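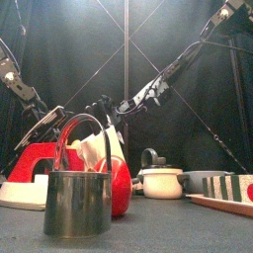
Two-arm bench cell set up with toy kitchenware: steel pot, iron, lidded cooking pot and white cloth.

Call for evaluation sites: Marnow two-arm bench kit

Staniforth is looking for sites to evaluate the Marnow bench kit before it goes on general sale. The kit is a pair of table-mounted arms with parallel grippers, a control unit and the Tellolex software for recording and replaying tasks. It is meant for teaching labs, small research groups and product test rooms that need to handle household objects of mixed shape and weight.

Evaluation starts in February. Places go to sites that can run the kit on most working days and keep a usable log.

What is supplied

Two arms with grippers and spare finger pads
Control unit, emergency stop and mains leads
Tellolex licence for the period of the loan, for one workstation
Set of toy kitchen objects for the standard tasks
Printed set-up guide and log sheets

The workstation is not supplied. Tellolex runs on a desktop machine with a wired network port. Wireless links between the workstation and the control unit are not supported in this release, and faults reported over a wireless link will be returned without action.

What the site does

Set-up takes two people. The arms are heavy enough that one person should not mount them alone, and the first alignment needs someone at the screen while the other checks the gripper positions. Ursina Ortner will join by video call for the first power-up and will not release the motion licence until the stop circuit has been shown to work on both arms.

Each site then works through the standard task list: lifting and replacing a lid, moving a pot by its handle, folding a cloth, setting an object down on a tray, and passing an object from one gripper to the other. Every task is run 100 times, in the order given in the guide. Failed attempts are logged and count towards the total. Do not repeat a failed attempt to improve the figures.

After the standard list, sites may run their own tasks. We would particularly like to hear from groups working with cloth, with reflective metal surfaces or with handles that move. Own tasks should be described on the log sheet in enough detail for another site to lay them out again.

Site requirements

A rigid table, fixed to the floor or braced, with a plain matt top
A background free of moving people, or a curtain that gives the same result
Steady overhead lighting
A person named as responsible for safety
An existing risk assessment covering powered machinery, or the means to write one

Arms may not be left running unattended at any point in the evaluation. Sites with pupils under 16 on the premises should contact us before applying.

Cost and terms

There is no charge for the loan. Carriage is paid by Staniforth in both directions. The kit remains our property and must be insured by the site while it is there. Wear to finger pads and cables is expected and is not charged. Dropped arms are.

Logs and recordings are shared with Staniforth and with Prurkero, who maintain the gripper firmware. Sites keep the right to publish their own results, favourable or otherwise. We ask to see a draft so that version numbers can be checked. We do not ask for changes to findings.

Sites that complete the standard list may buy their kit at a reduced price. There is no obligation to do so.

How to apply

Send two pages at most, covering the room, the table, the people who would run the kit and the own tasks you have in mind. A dimensioned sketch of the table is required. Photographs of the room are useful but optional. Quote reference 2080 and mark the application for Nia Lloyd.

Technical questions about mounting or power go to Cyril Nuttall. Questions about Tellolex, including file formats, go to Ye-rin Myung, who takes calls on Tuesday afternoons from 2 p.m.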